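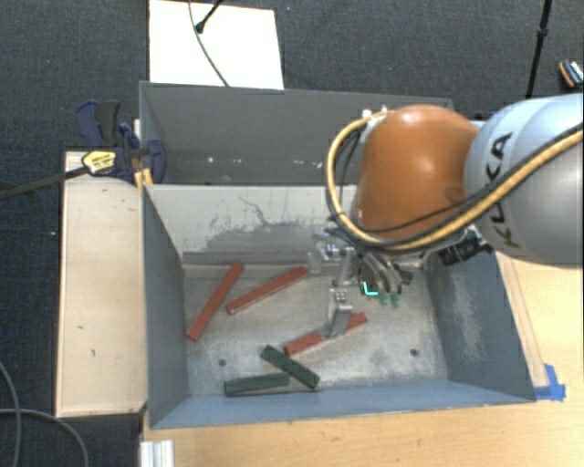

Figure 11. Long red blocks on the floor of the nearer bin.

Setting Up the Block Bins

Welcome to the fun part! Your Gornader block set sorts and stores in two open metal bins, placed side by side. Take your time with this section — a well-loaded bin makes every later activity go more smoothly.

Before you start

Lay out all 157 blocks on a clean table and group them by color. Wipe each one with a dry cloth. New blocks can carry a little dust from the box, and it dulls those great colors.

1. Set the two bins next to each other on a level surface, with the long sides touching.

2. Check that the small round holes in the bin floor are clear. Shake out any grit and wipe the floor down.

3. Put in the long red blocks first. Lay them flat on the floor of the bin. Never stand them on end!

4. Add the green blocks next, keeping them clear of the corners. Small pieces love to slide down the sloping sides and wedge themselves there.

5. Leave room between blocks so each one can be lifted without dragging its neighbor along.

Note: Scuffs and fine scratches on the bare metal are normal wear. They do no harm to the blocks, and a bin that has seen plenty of use works every bit as well as a new one.

Note: Start with only a few blocks per bin. It's tempting to tip in the whole box (we've all done it), but a lightly filled bin is so much nicer to work with.

Caution: Do not load more than 300 ounces into one bin. Empty the bin before you move it, and keep fingers out from between the two walls when pushing the bins together.

Caution: Do not use scouring pads on painted walls. Where paint has already worn away, a soft damp cloth is plenty.

Once both bins are loaded, go on to Sorting by Length.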